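The Dark Cloth

In May my aunt's laundry on Stindcombe Road rented a machine from the Tasar company. It cost 376 a month, and for this money it should take things from a basket, fold them, and put them on a shelf. My aunt said she would believe it when she saw it.

I was the one who stayed with it at night.
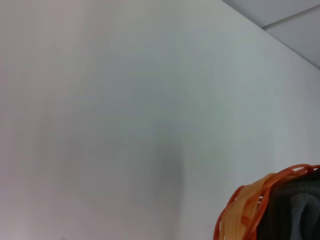

The First Night

The machine was slow. It lifted one napkin and thought about it for a long time. From the Marchetti restaurant we had 200 napkins to fold, and by midnight I had folded most of them myself. I was not angry. I remembered how I had learned this work, with my aunt pulling every corner straight after me.
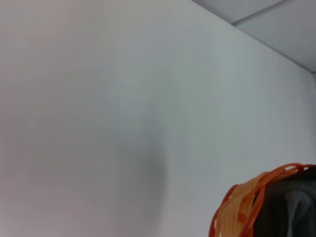
My aunt never liked to stand in the back room. She said it had no window and no opinion. But on the second night she came down in her slippers and sat with me. She looked at the plain white wall and the bright orange beside it, and said that at least one thing in here had a color. Then she asked me if the machine would take my job.

I told her what the man from Didano told me when he came to repair the dryer.

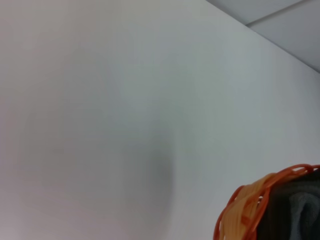 Can it do the laundry alone yet?
It can fold a square thing if somebody gives it the square thing flat. Shirts, it leaves for you.

She laughed at this, and then she was quiet. She had washed shirts for other people since she was a girl. On 14th July the contract would finish, and she had to decide.

"Keep it for 2 months more," she said at last. "You were also slow."

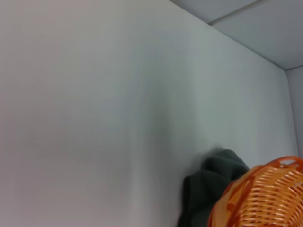
The basket and the dark cloth, back room.

I went to make the tea. Behind me my aunt was already telling the machine about corners.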